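Estinlow Makers Board > Events and Outings > Workarex open day, who went?

torquewrench_pete
Posted 7:42 pm

So I drove out to the Workarex open day in June with my brother-in-law. Free parking, free coffee, a lanyard I will never throw away. They walked us around in groups and ours got the handheld gripper station, where a person does the job with a gripper in their fist and the camera on it records everything for the robot to learn from later. Our guide, Reijo Keskinen, was very patient with a man who asked four times whether it could fold a fitted sheet.

I got to try it. They let you take home a still from your own turn, and mine is a masterpiece. 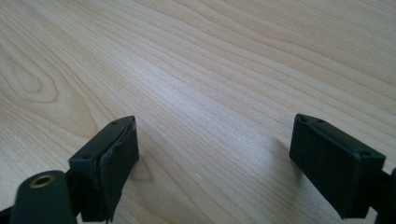

My turn at the table, fingers open.

I have had it as my desktop background for a week. My wife thinks it's a countertop sample.

gasketqueen
Posted 8:05 pm

Nice grain. What did you pick up?

torquewrench_pete
Posted 8:11 pm

A foam block, eventually. Dropped it twice. Reijo said the drops get recorded too, in the voice you use with a child who has drawn on the wall.

millrat193
Posted 8:30 pm

I was in the afternoon group and I'll be the grump. I came to see robots. I saw people doing chores with salad tongs while a guy with a clipboard nodded. Malinowski had a real arm stacking crates at their demo last year and you could stand right by the fence.

gasketqueen
Posted 8:34 pm

The Malinowski arm stacked the same crate all day. I watched it through two hot dogs.

millrat193
Posted 8:37 pm

And it stacked it perfectly.

z_kaczmarczyk
Posted 9:02 pm

Zofia here, I helped run the sign-in desk. Fair point about the arm, it was supposed to be on at 2 and it came on at 3:30, by which time most people had left for the cookies. We had 184 people through, more than the room wanted. The handheld part is what the staff do all day, so that's what we showed.

Pete, look at the inner pads in your picture. That wrinkly edge is what I keep complaining to Renji about.

torquewrench_pete
Posted 9:10 pm

I thought that was just how they looked! Is it wear?

z_kaczmarczyk
Posted 9:15 pm

I say wear, Renji says they're fine. We've been having this conversation since spring.

millrat193
Posted 9:21 pm

I'd swap them. Grip is the whole job. Also the shine off that table would drive me nuts, put a mat down.

gasketqueen
Posted 9:26 pm

A mat. For the table at the robot place. They'd need a second open day to unveil it.

millrat193
Posted 9:28 pm

I'd go to that one.

z_kaczmarczyk
Posted 9:40 pm

I'll pass on the mat idea. If anybody left a gray thermos by the door, it's at the front desk, and it has started to smell.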